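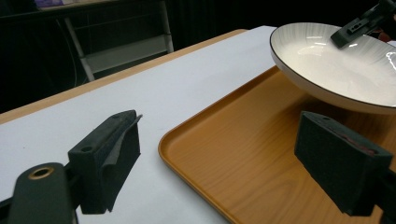 文／Konrad Zawadzka

我骑摩托车有三十多年了，换过的车不算多，修过的倒不少。最近几个月，身边的车友都在谈同一个话题：新车该不该标配联网仪表。Uklow 今年把这套东西装进了全系中量级车型，Deten 跟得很快，连一向慢半拍的 Bellini 也在 1 月宣布，明年的街车取消传统仪表。我的看法很简单，联网仪表可以有，应该做成选装，并且车主不装的时候，车子的其他功能不能少。

先说价格。Uklow 那台中量级街车，去年款和今年款的发动机、车架、减震完全一样，差别只在仪表和随之增加的通信模块，售价多了 300 欧元。这笔钱放在一台新车上不显眼，销售也会告诉你摊到每个月没有多少。可是同样的钱可以换一套好轮胎，或者一双像样的靴子。对刚拿到驾照、预算卡得很紧的人来说，轮胎和靴子的用处要大得多。

再说使用。我借朋友的车骑了一个周末，来回都是山路，中间有一段高速。导航投屏做得不错，字够大，阳光下也看得清。来电提示我第一天就关了，骑车的时候我不想知道谁在找我。音乐控制要按左手边的五向键，戴夏季手套没有问题，戴冬季手套经常按错，有两次把骑行模式切到了雨天。把骑行模式和音乐放在同一组按键上，我认为是设计失误，可以靠更新解决一部分，但按键的位置改不了。

厂家给出的理由主要是安全。他们说骑手不用再低头看手机，视线离开路面的时间会缩短。这个说法有一半成立。与把手机夹在车把上相比，仪表内置的导航确实更稳，也不会因为震动损坏手机镜头。另一半不成立，原来很多人根本不在车上看屏幕，出发前看一遍地图，记几个路口，路上停下来再看一次。现在屏幕一直亮着，上面有地图、油耗、胎压、倾角、天气，你很难不去看它。我自己在那个周末就发现，过弯之后会习惯性地瞄一眼倾角数字。第一天下午最大的一次是 40 度，我当时还挺高兴，回头想想，这种高兴对骑车没有好处。

胎压监测我是支持的。慢漏气在摩托车上很危险，有一个数字提醒是好事。不过胎压监测不需要联网，十几年前就有不联网的成熟方案，一个小屏幕加两个传感器，电池能用好几年。现在有的厂家把胎压、保养提醒和防盗都打包进同一个手机应用，应用要注册账号，账号要绑定手机号码，有些功能过了试用期还要按年付费。我不反对付费，厂家维护服务器要花钱，这个道理我懂。我反对的是把本来装在车上、本来就能用的东西，改成要登录才能用。

二手车的问题谈的人比较少。我去年帮邻居看一台两年车龄的旅行车，车况很好，链条和链轮都换过，前叉没有渗油。麻烦出在账号上，原车主已经搬到国外，账号没有解绑，新车主连不上应用，也看不到保养记录。经销商说需要原车主书面授权，来回发邮件，前后花了 31 天。车子能骑，防盗报警却一直设在原车主的手机上，停在路边被人碰一下，响的是别人的电话。类似的情况以后会越来越多。买卖合同里应当加一条，写明交车之前账号必须解绑。厂家也应当提供一个凭购车证明就能办理的渠道，几天之内办完。

接下来是维修。我认识的几家独立修理铺对联网仪表都很头疼。机械仪表坏了，拆下来，换一根软轴或者一个灯泡，半小时搞定。普通的电子仪表坏了，拆车件也能装。联网仪表和车架号绑定，换上去要用原厂设备配对，独立修理铺没有这个设备，只能把车送到授权店。我所在的地方最近的授权店要骑 26 公里，这还算近的，住在山里的人要走得更远。授权店的师傅手艺没有问题，就是排队。旺季排两三个星期很正常，一年里最好骑的日子就这样过去了。

Zuklow 的做法值得说一下。他们是小厂，产量低，车型也少，今年出的那台单缸车用了一块很普通的段码液晶屏，显示车速、转速、油量、挡位、里程。旁边留了标准的电源接口和一个安装孔位，想装导航的人自己装，什么牌子都行。保养提醒按里程计算，到了就亮灯，修完以后长按两个键清零，说明书上写着步骤，车主自己就能做。有人说这是省成本，我看也是省成本。省下来的钱体现在了售价上，车主也少了一件要操心的事，这种省法我可以接受。

也有车友不同意我的意见。他们的理由大致有两条。一条是年轻人喜欢屏幕，没有屏幕就不会买摩托车，这个行业需要新人。我没有看到可靠的数字能证明这一点。我在停车场里和年轻骑手聊天，他们问得最多的是保险贵不贵、座高多少、哪里可以练车。问屏幕的也有，多半已经买过一台车，正在考虑第二台。另一条理由是汽车早就这样了，摩托车迟早也会这样。汽车的屏幕做得好不好，开车的人自己清楚，已经有不少汽车厂家把空调旋钮装了回来。摩托车没有必要把同样的弯路再走一遍。

还有一点和寿命有关。摩托车用上二十年很常见，我车库里那台老双缸比有些同事的工龄都长，化油器洗过几次，仪表没有动过。联网仪表能用多久，现在谁也说不准。屏幕会老化，通信网络会换代，应用会停止支持旧手机。我问过一位经销商，十年以后服务器关了怎么办，他说到时候肯定有办法。我希望厂家能把办法提前写清楚，写进保修手册里，注明服务至少维持多少年，停止服务之后哪些功能还在，哪些没有了。买车的人看过这张表，再决定要不要多花那笔钱。

所以我给准备买车的人几个建议。试驾的时候，把手机关掉，看看仪表在没有连接的状态下能显示什么。问清楚哪些功能要付费，从第几年开始付。如果平时戴厚手套，就戴着厚手套去试按键。签合同之前，问一句仪表单独更换的价格，让销售写在纸上。我问过两家店，一家当场查了告诉我，另一家说从来没有人问过，要打电话回总部。后来他们没有回我电话。

至于我自己，今年不打算换车。如果 Uklow 明年愿意把普通仪表作为选项放回配置表，我会去试一试那台街车，发动机确实好，中低转速的力量很足，声音也不吵。要是继续只有联网版本，我就再等一年，先给老双缸换后减震，油封已经买好了，轴承还在等货。

2025年8月6日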